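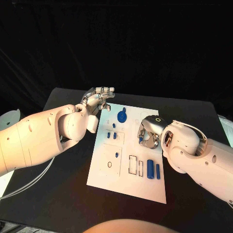 I have spent most of this month pretending to be somebody else's arms, and my shoulders would like a word.

For anyone who wandered in from the sourdough posts: my day job is teaching robots to do small fiddly things with their hands. I'm a teleoperator at Holtora, which is a fancy way of saying I put on a headset and a pair of gloves, I move, and the robot across the room moves with me. Everything gets recorded. Later the software people feed those recordings to a model, and the model tries to work out how to do the job without me attached to it. When my mother asks, I tell her I'm a puppeteer with dental.

This month's task is the peg board. It's a flat white board with shapes printed on it in black outline and a bunch of blue plastic pieces that stand up on top. Little pegs, a couple of cylinders, one with a round base and a post that looks like a drawer knob. The idea is to pick a piece up, carry it over to where it belongs, and set it down standing. A toddler could do it. I could do it with my own hands while eating a sandwich. With the robot's hands it took me most of my first afternoon to move a single peg and leave it upright, and I yelled so loud when it stayed put that Xiuying Fang came over from the next bay to see if I'd been pinched.

The small pegs are the worst. The cylinders give you something to wrap around, even the skinny one, but a small peg is a fingertip job, and I can't feel the fingertips. That's the part I have such a hard time explaining to people! When you pick up a pen, your skin is telling you a hundred things, whether it's slipping, whether it's tilted, how hard you're squeezing. I get none of that. I get what I can see from up where the robot's head is, looking down at two white arms that are sort of mine, and the rest is guessing. You learn to watch for tiny things. If the peg rotates even a hair as the fingers close, you're gripping off center and it's going to lean when you let go. If the fingers bow a little, ease up.

And the hand itself gets in the way. You bring the hand over the peg and now all you can see is hand. So you come in from the side, low, elbow out like you're playing an accordion. My first week I kept my elbows tucked because that's how I'd do it in real life, and Luana Prado (she runs the session schedule and has more hours in the gloves than anyone) just reached over and lifted my elbow with one finger. Fixed it. Two days of frustration, one finger.

The other thing Luana drilled into me is what to do with the hand I'm not using. You'd think you could just forget about it. You can't, because it's still copying you. If I'm placing with the right and I let my left drift down to scratch my knee, the robot's left goes drifting down too, and there goes whatever was standing on that side of the board. So the spare hand gets parked, up over a corner of the board, fingers loose, not touching anything. I find this incredibly tiring. Try holding one arm out in front of you doing nothing while the other one does embroidery.

We're supposed to get 200 good runs on this board before we change anything about it. A good run means I didn't knock anything over, didn't drag a piece, and didn't stop in the middle to think. That last one surprised me. I figured pausing was fine, even careful. But the model learns from whatever I do, and if I hover over the peg for a few seconds making up my mind, then it learns to hover. An earlier batch from before my time apparently taught the Borarton arms to wiggle before every grab, because one of the operators wiggled before every grab. He didn't know he did it. They had to throw out more than 15 sessions. I now think about my own habits constantly, and my husband says I've started setting down coffee cups in a very deliberate way.

Mistakes are a funny area, though. I used to restart if I fumbled. Then Xiuying, who works on the training side, asked me to keep some of the fumbles in, so long as I recovered cleanly. If the peg tips, go back, get it, stand it up, carry on. Her reasoning was that the robot is going to fumble too, and if it has only ever watched perfect runs then it has no clue what to do next. Makes sense to me. I was still weirdly embarrassed to have my bad ones saved on purpose.

Some practical stuff, for the 3 of you who wrote in asking how to get into this kind of work:

No, I don't have an engineering degree. I did alterations for years, at the Marinho shop on the corner before it closed, and I think being used to slow hand work helped me more than anything technical would have. One of the other operators came from nail art. Another one plays a lot of video games, and he's fast, but he had to unlearn fast.

Sessions are 2 hours at the very most before you have to take the headset off, and I'd say I'm only any good for the first half of that. Take the breaks. I skipped one because I was on a streak and then placed the fat cylinder with such confidence, so smoothly, in completely the wrong outline.

Get your eyes checked. Wear shoes you can stand in. Eat first.

And stretch your forearms! I do the one where you press your palm to the wall and turn away from it. Luana does something with rubber bands that I haven't got the patience for.

There was a test last week where they let the early version of the model have a go at the board with me standing beside it, gloves off. It went for one of the small pegs, came in from the side, and stuck its elbow out. My elbow! Well, Luana's elbow, by way of me. It missed the peg by a good inch and closed its fingers on nothing with great care, and then it tried again and missed again, and I was as proud as I've ever been of anything. Xiuying wrote something down and said it was early. The whole drive home I kept thinking about that elbow.

Next up is supposed to be a different board from the Nikala kit, which I haven't seen yet and have been told I will hate. I also owe you all the plum cake recipe, I know, I know, it's coming – I need to make it once more with less sugar before I put my name on it.

5 min read
Share
15 comments

Contact | © 2020 | Back to top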